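Caldale Community Help – Food & Kitchen

Keeping sauces and shakers together on a tray, does it work??

Asked by Revathi Suvarna, May 23, 2004

Moved into a flat with hardly any cupboards so all the sauces and spices live out on the worktop. Getting on my nerves. Want them on a tray so I can lift the lot when I wipe down. Questions – what size, do the tall bottles tip over when you carry it, and do the jars go on too or stay off? I've got a black one with rounded corners but was thinking of getting a deeper one from Edano.

3 answers

haruto_oshima
Keep the one you've got. Raised rim is all you need, deep ones just collect crumbs and you cant get a cloth in the corners. Tall stuff at the back, low stuff in front so you can see the labels. Bottles go on first, then see what room is left. If the tray's half empty after that, bring the jars over.

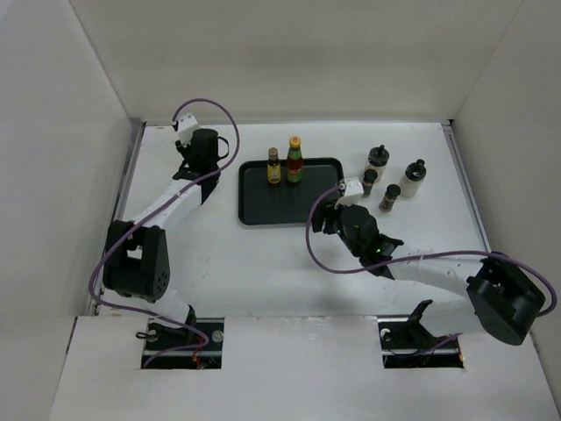

Bottles on, jars and shakers still to go.

Tipping – only ever had it with a nearly empty bottle. Carry with both hands and dont rush. Wipe the bottoms before they go back or you get sticky rings, soy is the worst for it.

9 people found this helpful

Aryee
just use a shelf

kitchenmouse
Bit late with this sorry. Jars with knobs on the lids are a pain on a tray if you've a low cupboard above, you keep catching them on the way out. Mine stay on the worktop next to the tray, only bottles and shakers go on. Two trays is another way, one for cooking and one for the table. Did that for 7 months in the old house, worked OK untill we ran out of space.

Also some sauces want to be in the fridge once opened, check the label before you leave them out, specially come August.

Comment from Revathi Suvarna: thanks both, will keep the tray. Haruto do you put a liner in?

Comment from haruto_oshima: bit of kitchen roll under the oily ones. Harkuvico do a rubber mat you can cut to size but I never bothered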